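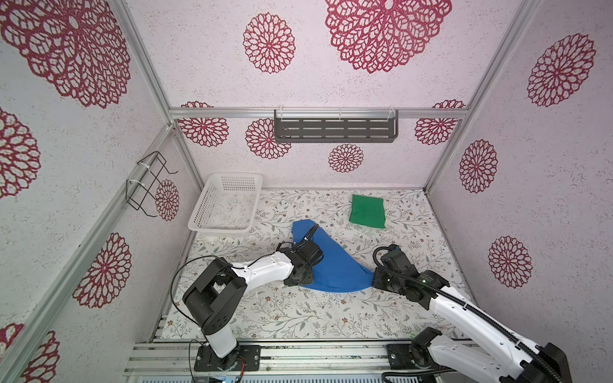
The budget for our second folding cell is now approved, and I want to explain to all members of Endora how the money will be spent. In September we asked three suppliers for a price, and we compared them during the autumn. The arms are the largest cost, but the small parts also need a line in the budget. Each cell needs its rails, a floor mat, a shelf, a plain plastic basket like the white one in the back corner, and cloths of different colours and sizes. For these small items we have put aside 296 pounds per cell. I think it is enough if we order everything together from Clotmont.

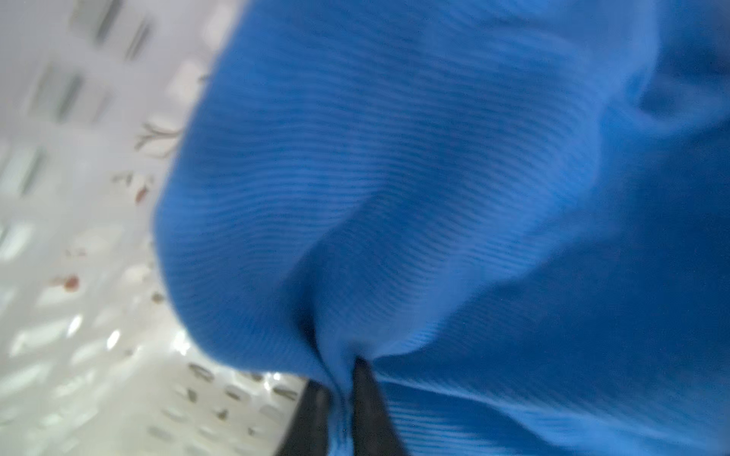 Spare gripper fingers are a separate question. Last year we bought them one by one, and each time we paid for delivery. For 2020 I propose to buy 30 pairs in a single order and keep them in the Akanda store room. Cables should be ordered in the same way. Please tell me before the order is sent if your group uses a different type of finger.

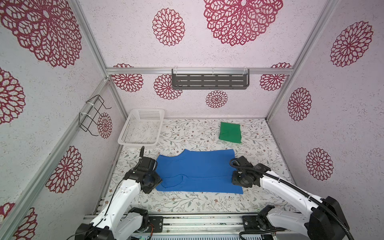 We have also reserved 1,000 pounds for repairs. This money must not be used for new equipment, even when the price is good. The delivery time for the arms is 62 days after payment, so the Drirnness room should have its power sockets checked before then. Training on the new cell is not yet in the plan, and I will write about it in the next issue.

December 30, 2019
By Mohsin Malik

Last updated: December 30

Contact the newsletter | © Endora | Back to top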